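Plumance Teleoperation Group
Minutes, March meeting, Sirnumville office, 4 p.m.
Present: Spyros Mujić (chair), Mirsad Softić (minutes), the Lundeo team by phone, mostly audible 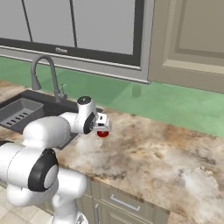 1. Simulated kitchen, small red object
Spyros reported 295 demonstrations recorded by remote control against a target of 300. He had hoped to announce the full number and was visibly saving the last five for a better audience. Of the 295, 28 were thrown out in review. In most of those the operator let go too high above the counter. Spyros noted that the operator in most of those was Mirsad. Mirsad noted it too, as he is taking the minutes.

2. Speed of demonstrations
Lundeo asked why the arm pauses over the marble before every release. Spyros said the operators are being careful. Lundeo said the policy has now learned to be careful as well, and does it for four seconds each time. Agreed: operators will decide where the object goes before they pick it up.

3. Hand guiding
Kobzar proposes moving the real arm by hand for the sink approach, where remote control keeps catching the faucet. Discussion was long. Mirsad asked whether the two kinds of recording can be mixed in one training set. Answer: yes, if somebody labels them. Item carried over until somebody is found.

4. Actions
Spyros: re-record the 28.
Mirsad: practice first.
Lundeo: send the new controller mapping, this time with left and right the usual way around.

Next meeting in April, same room.

Contact: Plumance front desk, Sirnumville | © Plumance | Back to top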